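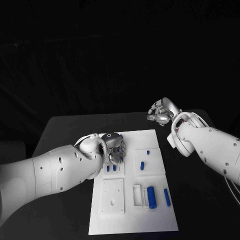 Assembly board practice finds a permanent place at Halgate

HALGATE, August 2026 — The hands-on workshop at Halgate has given a permanent table to its assembly boards, the white boards with fixtures and blue parts which many visitors already know from the open evenings. Until now the boards were taken out of a cupboard for each session and put back at the end of it. From this month one of them stays out during all opening hours, and anybody with a workshop card can sit down and use it.

The workshop, which is run by the Pokwood learning center, says that the change was asked for by its members. In a short survey before the summer, many of them wrote that the boards were the part of the program they liked best, but that too much of the evening was lost with setting up. A session lasts 90 minutes, and before the change the first part of it went to carrying, leveling and sorting.

An assembly board is a simple thing to look at. It is a large white rectangle that lies flat on the table, and on it stand several white fixtures. Blue parts belong to the fixtures. One of the fixtures is a low block with slots in its top, and small blue pegs can stand upright in it, side by side. In another corner there is a flat square plate, a little higher than the board itself. The person who practices must bring each part to its right position, and then take everything out again and start from the beginning.

This sounds easy, and with the pegs it is easy after a few attempts. The difficulty is in the order of the work. The center has written 4 task sheets for the board, and they become harder one after the other. The first sheet asks only for the pegs. The second adds the work at the plate. The third must be done in a fixed order, and the fourth is done from memory, with the sheet turned over on the table. According to the center, most people need several visits before they finish the last one without a mistake.

The boards came to Halgate from the Borow workshop, where the same kind of exercise has been used for a longer time with people who prepare for bench work in small factories. Borow had more boards than it could use after it moved to a smaller building, and it offered 3 of them to Pokwood. One is now on the permanent table. The other two remain in the cupboard and are lent to schools in the area, usually for a week.

Some changes had to be made before the boards could be used by the public. Several fixtures were worn at the slots, so that the pegs stood at an angle and fell over when the table was touched. New fixtures were made to the old measurements by Uchida, a model shop in the same street, which also supplied a bag of spare blue pegs. The center had first planned to order the fixtures in gray, but the members of the evening group preferred to keep them white. The blue parts are easy to find on a white board, they said, and a missing one is noticed at once.

There was also some discussion about the table. The first one was light and moved when people leaned on it. The dark gray table which is used now is heavier, has a flat top and rounded corners, and leaves enough space for the whole board with room to rest the arms in front. The center tried a rubber mat under the board for a few weeks, then took it away again. People were catching the edge of it with their sleeves.

Visitors are asked to follow a few rules at the table. Drinks stay on the shelf near the door. Pegs should be lifted straight up out of the block and not be pulled to the side, as this is how the old fixtures were damaged. A part which does not go in should not be forced — it is almost always in the wrong slot or turned the wrong way. When a session is over, two pegs are put back in the block and the remaining parts go in the small drawer with the task sheets. A list on the inside of the drawer shows what should be there.

The permanent table will also be used for the workshop's evening course, which starts again in the fall. The course has some 30 places and is open to adults without experience. It begins with the assembly board, continues with small screws and connectors, and finishes with a simple project which the participants can take home. Last year this was a desk lamp. The project for this year is not decided yet, and the center is still collecting suggestions at the front desk.

Those who cannot come in the evening may use the board in the morning, when the room is usually quiet. A place can be reserved by telephone or at the desk, but if the table is free no reservation is needed. Reservations are kept for ten minutes only — after this the place is given to the next person waiting. Children are welcome together with an adult. The smallest pegs are not suitable for very young children, and parents are asked to keep this in mind.

The center also plans a second board of a different kind, with larger parts for people who have trouble holding small objects. A first version was tried in the spring with members of the afternoon group, who found the parts comfortable to hold but the slots too tight. Uchida is making a new set with wider slots, and the center hopes to show it in December at the open evening. Schools that wish to borrow one of the two other boards can write to the Halgate desk, with the week they prefer and the number of pupils.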